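# Moradi Home Sim Pack, evaluation copy

Data card, Nov 28, 2022. Maintained by Rochelle Tillman and Sekar Wuisan at Cendach.

Moradi is a paid pack of simulated robot runs in furnished rooms. We are reviewing it for the Estthorpe project. The license we tested covers 200 episodes in 56 room layouts. All images are rendered.

## Views

Each episode comes with a wrist view and a body view. The wrist view looks out past the fingers, so it shows what the gripper is facing and little else.
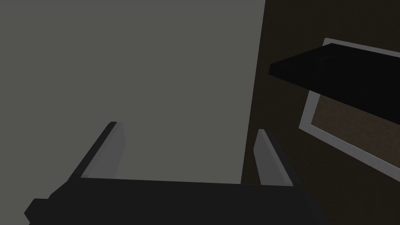 Wrist view, gripper empty, facing a gray wall.

The body view takes in more of the room. Use it to check where the arms are relative to walls and furniture. Rooms can be dim, as in the red-walled one below. Objects may also hang in mid-air, like the dark panel by the doorway, so filter for this if your work depends on contact.

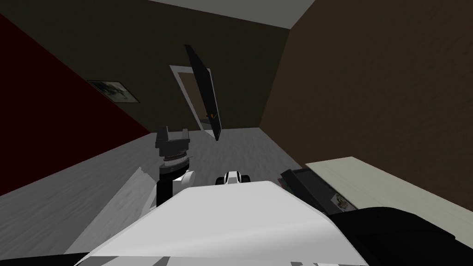 ## Known issues

- Low light in some layouts. We raised the exposure before labeling.
- Plain walls give very little for visual tracking to hold on to.
- Episode notes are missing for 2 layouts. The vendor says January.

## Comments (2)

**Liviu Preda:** Is the floating stuff flagged in the metadata or do I have to find it by eye?

**Soudabeh Karimi:** By eye for now. I have a list started, ask me for it.

Contact: Cendach data desk | © 2022 Cendach | Back to top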